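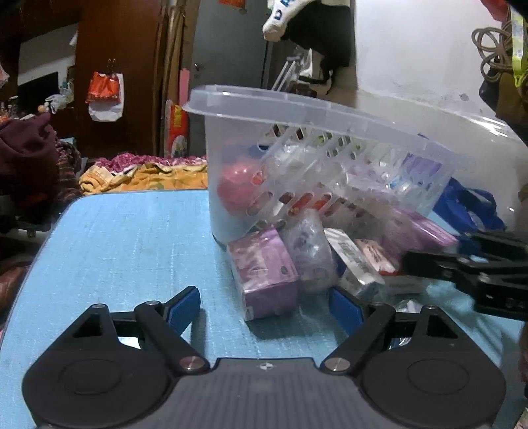
Blue tabletop with a flecked, linen-like pattern.

Music and Its Audiences – Handout 6: When a Tour Stops

Trudy Tautahi, with thanks to Yichen Fu for the seat figures

Last time we got as far as the booking contract, and a few of you asked very good questions about what happens when a singer simply can't go on. So let's stay with that a while, using our made-to-measure case of the Pryor tour and its two lost nights in Gultbridge and Nidby.

The Gultbridge hall had sold 3853 seats, and Nidby, a much smaller room, nearly 1000. When the singer lost her voice in December, the promoter had to choose – postpone or cancel? A postponed show lets most people hang on to their tickets, and most of them do (I always would!). Only 230 Gultbridge buyers asked for their money back, and 144 in Nidby.

Please notice who else was waiting on that decision: the crew, the opening act, the bar staff, the truck drivers already on the road to Erkeck.

For next time, read the chapter on insurance and write me a page on who should pay the opening act. Papers are due May 15, 2026, and do come and see me if you get stuck.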